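Filed under: Talks and handouts / Textile care

Last updated: 26 January 2021

Keeping white cotton white: speaker notes
Tracey Marsden, with corrections from Carol Ashworth

Opening

Assume the audience runs small laundries, guest houses or clinics. Skip the history of soap. State the topic: why white cotton turns gray or yellow over repeated washing, and which parts of the process are worth changing. Bleach comes last in the talk. Ask people to hold bleach questions until then.

Say at the start that graying and yellowing are separate faults with separate causes. Most complaints that reach us use the words interchangeably. Ask the room which one they have. If they don't know, suggest comparing a used towel with an unused one from the same batch, in daylight, away from a window with tinted glass.

Section 1. Graying

Graying is mostly redeposition. Soil leaves the fabric, stays suspended in the wash water for a while, and settles back on the fabric before the drain. Three conditions make it worse: overloading, too little detergent, and hard water.

Overloading. The drum should have visible space at the top when loaded dry. Operators load by feel and the loads grow over the years. Recommend a scale. At the Javetti site the scale was bought in December and the loads dropped by 30 percent in the first week of use.

Detergent. Underdosing is more common than overdosing in commercial machines with automatic pumps. Pump tubing flattens with use and delivers less per turn. Check delivery with a measuring cylinder. Do not rely on the display, which reports what the pump was told to deliver.

Hard water. Calcium and magnesium tie up part of the detergent and leave mineral deposits in the fiber. The fabric feels stiff before it looks gray. A softener at the inlet is the usual fix. Where the water is only moderately hard, a builder in the detergent is enough. Have the strip test chart ready for this slide. (Carol: the chart in the old deck had the units wrong. Use the new one.)

Section 2. Yellowing

Yellowing has more causes. Go through them in this order.

Body oils. They are not fully removed at low temperature and they oxidize in storage. A pillowcase can go into the cupboard looking clean and come out yellow along the fold. Mention that fabric softener makes this worse by leaving a film.

Iron in the water. Look for an even yellow or light brown cast over the whole load, with darker specks if the pipes are old. Chlorine bleach sets the color. Anyone with iron in the supply should deal with it before touching anything else.

Heat. Cotton scorches slightly in an overheated dryer long before it smells burned. Take the load out with a little moisture left in it. Finish flat items on the ironer.

Residual alkali. Poor rinsing leaves the fabric alkaline, and it yellows under the ironer. A drop of indicator on a damp hem shows this. Pass the indicator bottle around here if there is time.

Section 3. Surface and pile

Move to the slide on fabric surface. A raised or fuzzy surface holds more soil than a smooth one and takes longer to rinse. Loose fiber ends also scatter light, so two pieces with the same dye history can look like different whites. Compare like with like when grading.
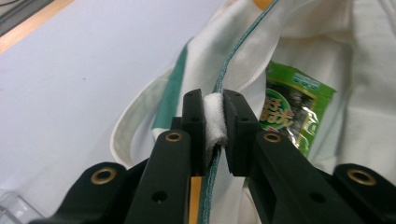 Small roll of white fabric held between the jaws of a gripper.

Grading should be done on folded fabric, several layers thick. A single layer lets the table color through and gives a false reading. Rolled samples are acceptable for small pieces if the roll is tight. Use a neutral gray backing. Replace the reference cloths on a schedule and keep them in a dark drawer. Ours were kept on an open shelf for too long and had shifted before Carol caught it.

Section 4. The Zitidura comparison

Keep this to one slide. Towels from one supplier were split between two sites, Zitidura and Sin, and graded at intervals over 70 washes. Both sites used the same detergent. Zitidura had softened water and Sin did not. The Sin towels were visibly duller by the end, and heavier when dry.

State the limits. One supplier, one towel weight, no control over what guests did with the towels. The total was around 200 towels. Do not let the room treat the result as a general figure.

Section 5. Bleach

Oxygen bleach first. It needs temperature or an activator, and it needs time. A short cycle wastes it. It is suitable for routine use.

Chlorine bleach works at lower temperature and costs strength. Add it in a separate step after the main wash, when most of the soil has gone to drain. Never combine it with an acid sour. Repeat this sentence aloud even if it is on the slide.

Optical brighteners are not bleach. They add blue light and wear off with washing. Under some LED lamps they do nothing visible.

Questions likely to come up

Vinegar: small effect on alkali, hard on rubber seals. Use a proper sour.

Cost of a softener: depends on volume. The unit at Tratis was sized for 3000 pounds of linen a week. Refer them to their own supplier.

Recovering gray linen: a strip wash helps with mineral deposits. It does little for scorching. Try one load before committing the stock.

Handouts are by the door. Collect the indicator bottle.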